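Office chair

An office chair, also called a desk chair, is a seat made for use at a desk or table over long periods of work. Most modern office chairs have a single central column, a base with casters, and a seat that turns freely and can be raised or lowered. Many also have a backrest that tilts, armrests and, on taller models, a headrest. The office chair is treated in furniture catalogs as a type separate from the dining chair and the armchair, although the three are often used in place of one another in home workrooms.

Parts

The base commonly has five arms that spread from the foot of the column. Earlier chairs often had four, and the change to five came about chiefly because the wider pattern resists tipping when the sitter leans to one side. Casters are sold in hard and soft types. Hard casters are meant for carpet, while soft casters are meant for wood, tile and other smooth floors.

The column holds a gas spring, a sealed cylinder that supports the seat at a chosen height. A lever under the seat opens a valve in the cylinder. With weight on the seat the chair sinks, and without weight it rises. A chair that slowly sinks during use usually has a worn cylinder, a part that can be replaced separately on most models.

The seat is a padded pan of molded foam over plywood, plastic or metal. Its front edge is normally rounded downward to reduce pressure behind the knees. Covers are made of woven fabric, mesh, leather or a coated cloth. Black is the most widely stocked color in general office supply, followed by gray and dark blue.

Back and headrest

Chair backs are grouped by height. A low back ends below the shoulder blades, a middle back reaches the shoulders, and a high back rises to the shoulders or above them. A headrest may be formed as part of a high back or fixed above it as a separate piece. Some headrests are solid pads, and others have an opening through the center that lowers the weight of the part and can serve as a handhold when the chair is moved.
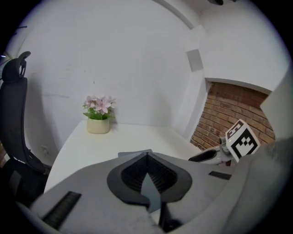 Headrests are of most use when the sitter leans back, as in reading or in telephone work. During typing the head is usually held forward of the rest, and a headrest set too far forward can push the neck into a bent position. For this reason, adjustable headrests are generally preferred where one chair is shared by several people.

Placement at the desk

A chair is considered correctly set when the feet rest flat on the floor, the thighs are close to level, and the elbows are near the height of the desk surface. Where the desk cannot be lowered, the chair is raised and a footrest is added. Armrests should pass under the desk edge or stop short of it. Armrests that strike the edge keep the sitter at a distance and lead to leaning.

When not in use, chairs are commonly pushed in or turned side-on to the desk. The first practice keeps walkways clear. The second is common with high-backed chairs whose armrests do not fit beneath the desktop.

Workplace studies

In April 2022 the furniture study group at Imudham, led by Nkechi Nnaji and Bello Jibrin, completed a survey of 174 chairs in shared workrooms. The survey recorded back height, type of headrest and condition of the gas cylinder. It found 20 chairs with cylinders that no longer held their height and 13 with loose or missing headrests. The authors recommended a yearly check of both parts. A later note by Funmilayo Dauda pointed out that the survey had left out chairs bought within the previous year, and that the share of faulty cylinders across the full stock was therefore likely to be lower.

Care and disposal

Fabric and mesh are cleaned with a vacuum brush and a damp cloth. Hair and thread collect around caster axles and should be removed by hand after the wheel has been pulled from its socket. Bolts joining the back to the seat loosen with use and need to be tightened from time to time.

Gas cylinders remain under pressure after a chair is discarded and should not be cut, drilled or heated. Metal bases are widely accepted for recycling. Foam and mixed-material backs are accepted by fewer facilities and are often handled as bulky waste.

See also

Desk
Footrest
Swivel chair
Task lighting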